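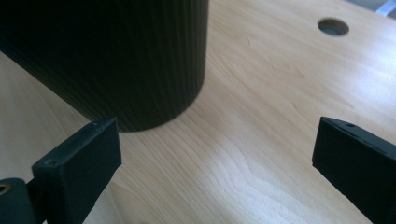
Can a Robot Look After Itself?

Some people will tell you that robots work all day and never need help. Don't believe it too fast. Ask who cleans them.

At the Drestora workshop there is a robot with a gripper. A gripper is a kind of hand. This one has two black fingers that face each other, and it picks things up by squeezing them. The wall sign says it can do 300 pick-ups before anyone has to check it. Maybe. The notebook next to it says something else. In December the fingers had to be checked after 200, and one time after only 14!

What goes wrong? Mostly small, boring stuff. Dust gets on the pads, so things slip. A screw works itself a tiny bit loose. Then one finger sits crooked and the robot squeezes in the wrong spot. It doesn't know. It keeps on squeezing.

So a person switches off the power and waits for the arm to stop. They wipe both pads with a dry cloth and tighten the screws with a small hand tool. Next comes a slow test with one object on the table. If the object tips over, they start again.

The makers call this robot "self-checking." It does check its motors. It can't feel a loose screw, and it can't hold a cloth very well either.

Next time you hear that a machine runs by itself, ask to see the notebook.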